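Open Day at the Vivgate Works

The Ministry's notice was addressed to all residents of Grendbridge and said that the Vivgate Works would receive visitors for one afternoon, 28 Oct 2019, between the hours posted at the gate. It said that children were welcome if they were held by the hand.

I attended as the appointed representative of Gutano Street, which has 60 households and had asked in April to be told what was made at the Works. The reply had thanked us for our interest.

We were admitted in groups of four. A guide in a gray coat read from a card. The Works, she read, did not make anything. It returned things. Articles lost within the town limits were brought to the bins, and the arm lifted each one out so that it could be entered in the register and sent home.

A man behind me asked how the arm knew where home was. The guide turned the card over and found the back of it blank.

"The register knows," she said.

We were permitted to stand at the rail for two minutes. In my report to the street I have recorded that the arm was larger than expected, and that all conversation ceased while it was over the bin. I have not recorded the goggles. My brother wore a pair very like them at the Ivanyshyn baths, the summer he was nine, and we had searched the changing rooms until the lights were put out.

At the desk I requested a claim form. The clerk stamped it and gave me the number 445. She asked for the present address of the owner, and I wrote down mine.
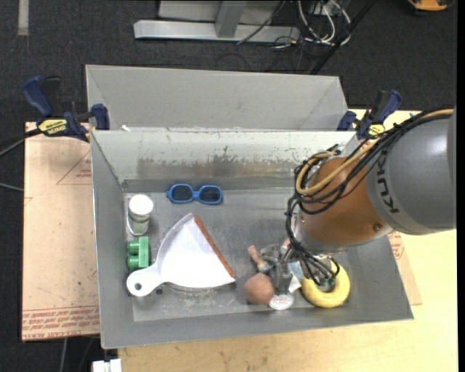 The arm at the first bin, Vivgate Works, with the blue goggles at the back.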